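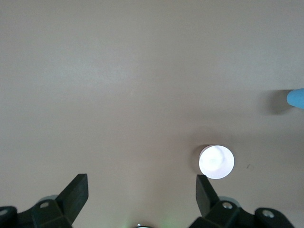

Gate Weight

The inbound scale at Cisneros Transfer read 3,361 pounds over the ticket. Perla Tovar zeroed it, had the driver back off, and weighed the truck a second time. The number came back the same.

"Declared load is drywall," she said into the radio. "It's heavy for drywall."

Crisóforo Lozano walked out from the tip floor with a probe rod. The container was a standard open-top roll-off, tarped, with Pondcombe stenciled on the side. He released two tarp straps on the driver's side and climbed the ladder. Under the first layer of board he found more board. Under that the rod stopped hard.

"Concrete," he said. "Or block."

The rate sheet was clear. Mixed loads paid the higher rate, and concrete under a cover layer paid the higher rate plus a sorting charge of 843 dollars. Perla entered the code. The terminal asked for a supervisor.

Mohit Solanki came down from the office with his reading glasses still on. He had run the gate himself for six years and did not like being called to it. He read the ticket, then the account history. Pondcombe had tipped at Cisneros every weekday since May. Its loads came from the old Unham hotel, which was being stripped floor by floor.

"What floor are you on?" he asked the driver.

"Two," said Apolinar Meléndez. He had not gotten out of the cab. "They finished three last night."

"Who loads you?"

"Night crew. I hook up what's there."

Mohit looked at the tires, which were squatting, and at the hoist cylinders, which were not leaking. The truck was under its legal gross by more than 1,000 pounds. There was no safety reason to turn it around. He could accept the load at the penalty rate or reject it, and a rejected load had to go somewhere. The nearest somewhere was the wash behind the rail yard. He had seen what ended up there.

"If I charge this, who pays?"

"Comes out of the haul," Apolinar said. "Then out of me."

A second truck pulled in behind, then a third. Perla watched the queue timer on her screen – it turned yellow at four minutes.

Mohit took the ticket and crossed out drywall. He wrote mixed, initialed it, and left the sorting line blank.

"Bay two," he said. "Crisóforo will pull the block with the loader. Tell your night crew I want a separate box for it tomorrow."

"They don't listen to me."

"Tell them anyway."

The arm went up. Perla cleared the code and typed the reason in the comment field, which allowed 50 characters. She used nine of them: gate call.

The next truck rolled onto the scale.

14 shares | 3 comments

Comments

Geeta Bhatt
I worked a scale house for a while and the comment field is accurate. Ours cut you off mid-word. Would he not need to log the blank line, though?

R. Aton
The driver paying for the crew's load is the part that stuck with me. I wanted one more page.

tarpstrap
Block weighs a lot more than people expect. Good story.

Recent stories
Second Shift at the Baler
The Hook Lift
Clean Fill
What the Loader Left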